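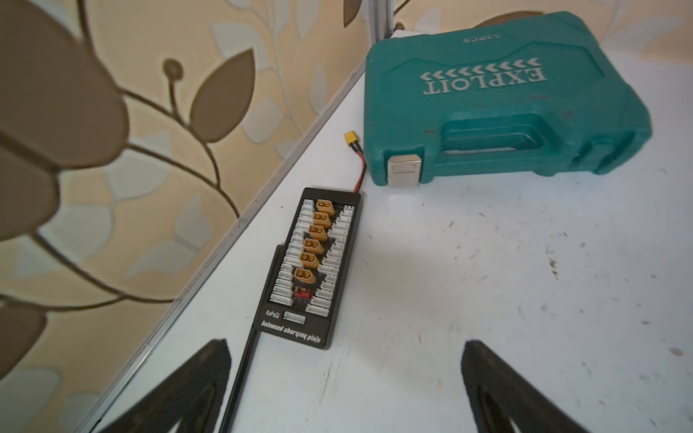 Why do people hold on to household tools they hardly ever use? In our interviews, the most common reason was that the tools had come from someone they cared about, and giving them away felt like giving away a bit of that person.

4.2 Keeping and lending

We had gone into the Varari study expecting to hear mostly about money, and we did hear a fair amount about it, but the talk kept drifting back to parents, neighbors and old landlords. Of the 162 households that answered our June survey, 47 told us they owned at least one set of tools that had not been opened in the past year. Very few of them wanted to part with it. One woman spent a good part of her interview telling Athina Psarras about a drawer of her father's screwdrivers, and then, quite happily, about his tomatoes.

Lending followed its own gentle rules. People lent freely to those living on the same stairway and much more carefully to anyone farther off, even to close friends across town. A boxed set (Figure 3) was easier to lend than single pieces, we were told, as a gap in the tray shows up when it comes home. Azadeh Shojaei, who coded the interviews, found this idea in 11 of them, often in nearly the same words.

Figure 3. A tool set in a molded case with a carrying handle.

We should add that our households had mostly lived in one place for a long time, and we would be slow to stretch these findings to newer neighborhoods such as Liapis, where people may still be getting to know who lives next door. Section 5 takes up that question with the smaller group of renters.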